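Setting Up Your Applicant Account
Grolusard Admissions Portal – Guide for MBA and Master's Applicants, Section 3

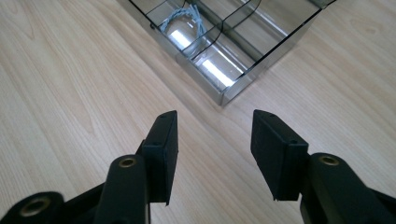

Wooden tabletop with a two-fingered black gripper.

This section covers creating an account, building your profile and linking your test scores. You need to finish it before you can open an application to any program listed on the portal. Section 4 covers essays and recommendations.

Before you start

Have the following ready:
– a personal email address you will still be able to use after graduation
– your passport or other government ID
– unofficial transcripts from every college you attended, saved as PDF files
– your GMAT or GRE registration details, if you have already tested

Note: Work and school email addresses are accepted, but some employers block messages from the portal. If you use one and the confirmation email does not arrive, start again with a personal address.

3.1 Create the account

1. Go to the portal sign-in page and select New Applicant.
2. Enter your first and last name exactly as they appear on your ID. Do not use initials or a nickname. There is a separate Preferred Name field on the next screen.
3. Enter your email address twice and choose a password.
4. Open the confirmation email and select the link in it. The link expires after 27 hours.
5. Sign in and write down the applicant number at the top right of the screen. Admissions staff will ask for it if you call.

Caution: Do not create a second account if you lose your password. Use Reset Password on the sign-in page. Test scores attached to one account cannot be seen from another, and merging two accounts takes several working days.

3.2 Choose a program track

1. Select Programs, then Add Track.
2. Pick one of the tracks shown. Full-time MBA applicants who want the technology concentration should choose MBA – Technology Management. The general MBA track does not include the STEM option.
3. Select a start term. January entry is open to part-time and online students only.
4. Select Save. The track moves to your dashboard with the status Not Started.

You can change the track at any time before you pay the application fee. After payment, write to the admissions office.

3.3 Add your work history

1. Select Profile, then Employment.
2. Enter your current or most recent job first.
3. For each job, fill in the employer, title, start and end dates, and weekly hours. The Duties box holds up to 300 characters. Text over the limit is removed when you save.
4. Mark internships as Internship, paid or unpaid.

Note: Leave gaps as they are. The portal does not reject a profile for gaps between jobs.

3.4 Link test scores

1. Select Profile, then Tests, then Link Scores.
2. Choose the test and enter your registration number and test date.
3. Select Request. The status reads Pending until the official report is received.

If the status has not changed after ten working days, send your applicant number and a copy of your score report to Bontu Ayele in the records office. Applicants to the Zesthorpe campus should write to Coralie Dunstan instead.

Error 210: the name on the score report does not match the account.
Error 235: the registration number has already been linked to another account.

Section last revised Sunday, August 29, 2021.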